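August, quarter past five in the morning

Up before the alarm again. Knee woke me, then the thinking woke the rest. Coffee, one slice of toast, no butter because I forgot butter, and I'm writing this standing at the counter so excuse the hand.

Eating on the long days. That's what I have to sort out before the ride and I've put it off for a month. The legs are fine. Legs are better than they've been since I turned fifty. It's the stomach that quits. Yesterday again, same place, top of the Carbone climb, everything going well and then the lights go out. Cold arms in full sun. Couldn't do simple subtraction. I stood over the bike trying to work out how far to home and got a different answer each time.

584 meters of climbing to that point. That's nothing! I did that in June on a bowl of cereal and came home and mowed.

So what's different. Wrote it down last night on the back of the gas bill, copying it over before I lose it:

Left at 6:40, had eaten at 5, so already late.
Nothing until the bridge.
Half a bar at the bridge, too sweet, put the other half in the pocket where it melted on the keys.
One bottle gone by the church, second one not touched because it was the lemon mix and I can't stand the lemon mix any more.
Then the climb.

So basically I rode the whole valley on air. Stupid. I know this. I've told other people this, I told the new kid at the club this with my finger up like a schoolteacher, eat before you're hungry, and then I go and do the reverse.

Later, 7 something

Went back to bed, didn't sleep, got up. Rain on the skylight so no ride, probably good. Knee is less bad if I keep moving it.

Shop list: butter. Rice. Salt, the fine one. Foil. Tape for the bars, black, the cheap stuff is ok. Tube for the rear wheel. Birthday card for Mom, and stamps, I always get the card and not the stamps.

Called the bike shop about the wheel, got the machine. Called again, got a person, who said the spokes are in but the guy who does wheels is at his sister's until after the weekend. So the Trolel stays on the stand and I'm on the old one. The old one is fine. It's heavy and it creaks at the bottom bracket and the saddle has a split in it that gets you on the left side, but fine.

The ride is 240 kilometers. I keep writing the number as if it will shrink. Start at Testuvlow at five in the morning, in the dark, lights compulsory, over the two passes, lunch stop at Virham, then the flat part along the river that everybody says is the worst bit because of the wind. Last year it was done in the heat and a third of them packed it in at lunch. I wasn't there. I was on the couch with the knee up being very wise about it.

Feed stops at 54, then nothing until Virham. That gap is the whole problem. I can carry enough for it if I'm organized and I'm not organized. Two pockets for food, one for the rain jacket and phone. Top tube bag maybe. I said I'd never have a top tube bag, they rub your knees. Well.

Back from the shops now. Got everything except the stamps.

What I think about food, in no order:

Bars are ok for the first two hours, after that my mouth won't do it. It's like chewing a doormat.

Gels, no. Tried again in the spring. No.

Rice cakes with salt and a bit of jam, pressed in a pan overnight and cut in squares and wrapped in foil. These work. I've had them twice and both times felt good until the end. But they're a pain to make and you have to do it the night before, when I'd rather be lying down. Note: less jam. Last time it leaked thru the foil and the wasps found me at a red light.

Boiled potatoes, small, salted. Good. Look strange. Don't care.

Fruit. Fruit is what I really want on the bike, from hour three on it's all I think about. Bananas are easy, they come in their own wrapper, but they go to mush in a back pocket if it's warm and then you have mush and a phone. Grapes I can't explain, I could eat grapes all day, cold ones, but how do you carry them. Box? Bag tied to the bars? They're mostly water anyway. Maybe that's why I want them. Maybe I'm just thirsty and too dumb to drink.

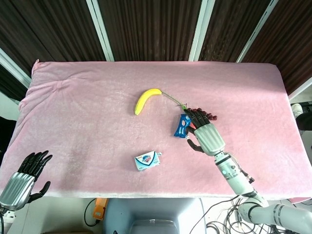 Ubaldo Ruggiero wrote back to my message at lunch and went on about it at length, saying bananas are for the first feed stop and not the pocket, eat it standing up, all of it, before you even look at the other tables, and grapes are for when you get home. He said I'm making a menu when what I need is a clock. Set the watch for every 25 minutes and when it buzzes, something goes in, doesn't matter what, potato, rice, half a bar, and no arguing with it. He also said throw out the lemon mix, why do you still own it.

Fair. Why do I still own it. It was on sale and there's most of a tub left, that's why.

Wrote back that 25 minutes is too often. He wrote back, how did it go at Carbone then. So that was the end of that.

I've been thinking about it all afternoon while doing the gutters (rain stopped at one, gutters full of that black stuff, and a tennis ball, we don't play tennis). The clock idea bothers me because I like to think I can feel it. Twenty years riding, you'd think I'd know when I'm empty. But by the time I feel it I'm already gone, it's happened enough now. Same with water. Same with being tired, if I'm going to be truthful in my own diary. I feel fine, fine, fine, and then I'm snapping at people over a dishcloth.

Ok so. The watch. Found it in the drawer with the batteries. Can't get the repeat alarm to work. It does one alarm, or it does a countdown, but the repeat thing is somewhere in the menu and the booklet is gone. Got it beeping every minute for a while and then couldn't stop it. Put it under a pillow. It stopped on its own.

4:30

Did an hour on the old bike after all, sky cleared up nicely. Out to the water tower, round by the school, home. Tested the potatoes. Three small ones in a sandwich bag, salted, skins on. Opening the bag with gloves is hopeless, have to leave it open or tear a corner, so tore a corner with my teeth and one potato went down the road behind me. Car behind me braked for it! For a potato. Waved sorry.

Otherwise good. Ate one at the school and one at the tower. Drank the whole bottle, plain water with a pinch of salt and a bit of apple juice. Much better than lemon. Felt like I could have kept going but the knee was talking by then so I came in. Not pain, talking. I'm keeping it under an hour until the weekend and then one long one, the last long one, and then rest.

Saddle split is worse. Tape on it. Tape will come off.

Things still to do before the ride, so I stop lying awake:

Rear wheel back from shop, call again.
Front light, check how long it really lasts, not what the box says.
Train times home from the finish. Do they take bikes after eight? Last I heard it was two bikes a train, and there'll be a whole crowd of us standing there stinking.
Start number pickup is the evening before so that means a bed at Testuvlow, haven't booked, should have booked in June. Might be the campsite.
Toenails.
Practice making the rice cakes once more so I'm not reading my own scribble at ten at night.
Mom's card. STAMPS.

Evening, late

Made the rice. Short grain, cooked it too wet, then left it with the lid off to dry and it's about right now. Salt, thin layer of jam, rice on top, flat tin, another tin on top with cans of tomatoes for weight. It's in the fridge. Looks like a building site in there, there's no room for the milk so the milk is on its side and I don't trust the cap.

Booked nothing. Looked at rooms and the only thing left was over a bar and the reviews said it's loud until three. Start's at five. So no. Campsite has places, I'd have to carry the tent on the train and then leave it somewhere for the day. Asked Ubaldo if he's driving over. No answer yet, he goes to bed at nine like a farmer.

If he drives, I can leave the bag in his car and everything gets easier. I'd pay the gas. He'll say no to the gas and then I'll have to hide money in the door pocket like last time and he'll find it in the winter.

Nervous today. Haven't said so to anyone. It isn't the distance so much, it's the part after lunch, sitting down at Virham with a plate of pasta and then having to get up again. I know that feeling from other rides. Your legs set like plaster. You look at the people who've already taken their shoes off and you want to be one of them so badly. Plan is don't sit. Eat standing, fill bottles, bathroom, go. Ten minutes. Write it on tape on the stem if I have to: DONT SIT.

Watch update, got the repeat alarm working. Hold both left buttons. It's set for 30, a compromise, he doesn't have to know.

It just went off. Ate a piece of cheese. Bed now, teh kitchen can wait till morning.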